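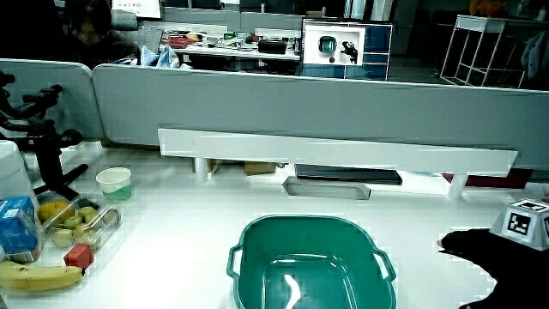 Lusmont Pantry Notes

Hi, and welcome! This is my little data set of how long food keeps in an ordinary home kitchen. I started it because I was tired of guessing about the bread, and then it got out of hand (my spreadsheet had 300 rows before I told anyone it existed).

What you get

One file, pantry.csv, with 1065 rows. Each row is one item, from the day it came home to the day it got eaten or tossed. The columns are item, where_kept, day_in, day_out, fate and notes. Fate is either "eaten" or "tossed" – soup stock counts as eaten, and I will not be argued with on that.

Where it came from

I logged 820 of the rows myself. The rest are from Musyoka Kashindye, who has a much colder pantry than mine, so please check the house column before you average anything! Uwe Wunderlich wrote the script that fixes my dates.

Known problems

Onions are a mess. I logged them by the bag until June and one by one after that. Anything marked "shelf" could also mean the top of the fridge, sorry. A blank day_out means I forgot to write it down, so drop those rows.

Using it

Take it, chop it up, put it in your class or your app. A mention is nice but you don't have to. If you spot a mistake, open an issue and tell me the row number.

Last update: 5/2/19 (fixed the two spellings of zucchini)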